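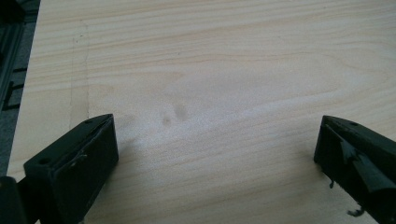
November, evening

Started on the desk top for the back bedroom. I have been putting it off since the move and the cold finally pushed me into it, because soon I won't want to have the garage door up at all.

Drove out to Skelton in the morning for sandpaper and a quart of finish. They had 120 and 220 but no 180, so I bought both and figured I could skip a step. The man at the counter wanted to sell me a stain. I said no, I like it pale. Paid and was home before lunch.

Kristine Buenaventura called while I was eating. She has the bookcase from her aunt and wants to know if I'll look at the back panel. I said after the desk. She asked how long the desk would take and I said a week, which is probably wrong.

Sanded from one until a little after four. The grain on this board is nicer than I remembered from the yard. There is one long oval in the middle that comes to a narrow end on the left, and the lines bend around it. On the right side toward the back they get darker and bend downward. I had planned to put the lamp over there but now I'd like to leave that corner clear.

Two smudges near the middle, close together, grayish brown, one a bit darker than the other. I don't know what they are. Might be fingers. I went over a spot like that on the kitchen shelf last year with too much pressure and ended up with a dip you can feel every time you wipe it, so I am going to go slow. Light hand, 220, whole area and not only the spot. If they don't come up that way I'll ask Stijn Wuyts, who has done more of this than I have.

There is also a faint line down the left side. It could be a joint or somebody's scribe mark. I ran my thumbnail over it and couldn't decide. It will be on the side by the wall, so I am not going to fuss over it, but I want to know before any finish goes on. Will look again in daylight with the door open.

Measured the room again after supper. 60 inches between the closet trim and the window wall, same as last time. I don't trust my tape so I did it with the metal one too. Same.

Still have to decide on legs. The Martens catalog has the plain steel ones, 4 to a set, and they'd be the least trouble. The other choice is to build a frame, and I don't have enough clamps for that. Stijn would lend me his but he's over in Clutville and I'd have to go get them and then take them back. Leaning toward steel.

Swept the garage. The dust got on everything, including the bikes, and I tracked some into the hall. Ran the vacuum twice. Shoulders are sore, right one more than left. Took a hot shower and it helped some.

Phone bill came. Letter from Roltudholm about the water meter, somebody has to be here between nine and noon when they come. Put it on the refrigerator.

Tomorrow: smudges first, then look at that line. Call Kristine back about the bookcase. Buy milk. Find the tack cloth, I know I had a new one, it was in the box with the paint trays and it isn't there now.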